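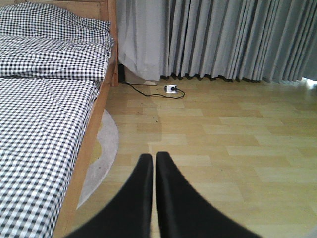
Bed side of the room, gripper fingers nearly together

Histura Community Help > Arms and Grippers > Faults

Gripper lets go and the arm sags when it drives near the desk

slowporch
Hi everybody, and thank you in advance, because I know this is going to be long! I have the Urkico arm on a Corrigan rolling base, and for the most part it has been a joy. I have it tidying up small things in one room. Over by the bed and the curtains it behaves beautifully, and the same goes for the corner with the big plant, where I was sure it would get tangled in the leaves (it never has, bless it).

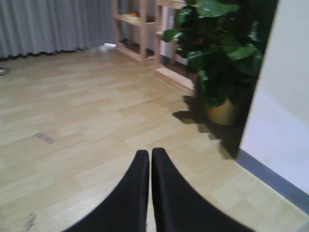
Plant corner and open shelf, no trouble on this side

The trouble starts at the desk. It rolls up, reaches for whatever I've asked for, and then the gripper goes limp and drops it. The screen gives me fault 1608. A second or two later the arm sinks until it is resting on something. The first time, what it rested on was my forearm, as I was bending down to pick up the thing it had dropped. I wasn't hurt, only a red mark, but it gave me a fright and I haven't stood that close since.

If I restart it, it works again for a while. Sunday it did it 2 times before lunch. I've tightened the finger screws, recalibrated, and turned the grip force down from 1425 to 800 on the slider, and it still happens. Is the gripper motor going bad? I bought it through the Dukbridge shop and would rather not ship the whole arm back if I can help it.
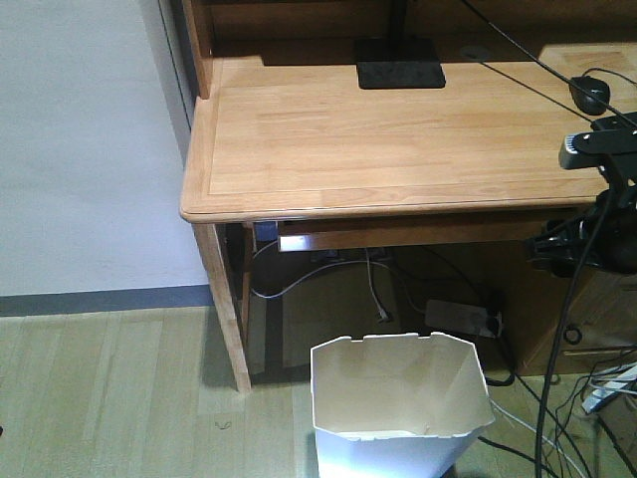 One more thing I should have said earlier: it only seems to happen when it reaches low, down toward the floor. Reaching across the desktop is fine nearly every time.

tallowfield
Mine did this. Update the firmware. Fixed it for me, can't remember which version, sorry.

biscuit_and_bolts
Oh, I feel for you, I had a very similar month with mine! I don't think your motor is bad, and please don't send it back yet. On my arm 1608 came up whenever the gripper lost power for a moment, and the low reach is what makes me suspect the wrist lead. When the arm folds down, that lead gets pulled tight at the elbow, and if the plug isn't fully home it lets go just long enough to trip the fault.

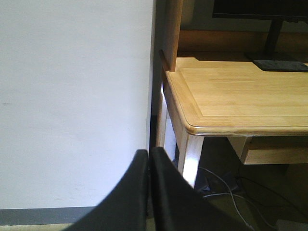
Histura Community Help, Vol. 2, page 14

So, with the arm switched off and unplugged, lay it down on something soft and look at the plug at the wrist. Push it in until it clicks. Then fold the arm by hand to its lowest reach and watch the lead the whole way down. If it goes tight, open the clip at the elbow and feed a little more through. Look for a shiny or flattened spot on the covering too, and if you find one, replace the lead and don't tape it.

While you're at it, get the loose cords by the desk up off the floor. A wheel or a finger catching one can give the arm a good tug, and you don't want it pulling on a power strip.

As for the sagging, please treat that arm as something that can come down at any time. Mine has no brake at the shoulder, so when it faults it drops. Hit the stop button before you reach under it, every time, even for a dropped sock. I put a low stool under mine while I was testing, and that saved me a lot of worry.

slowporch
Thank you both! The wrist plug was sticking out a hair, and it clicked when I pushed it. I've ordered a new lead anyway, as there's a flat place near the elbow. The cords are next, and I'll write back once the new lead is on.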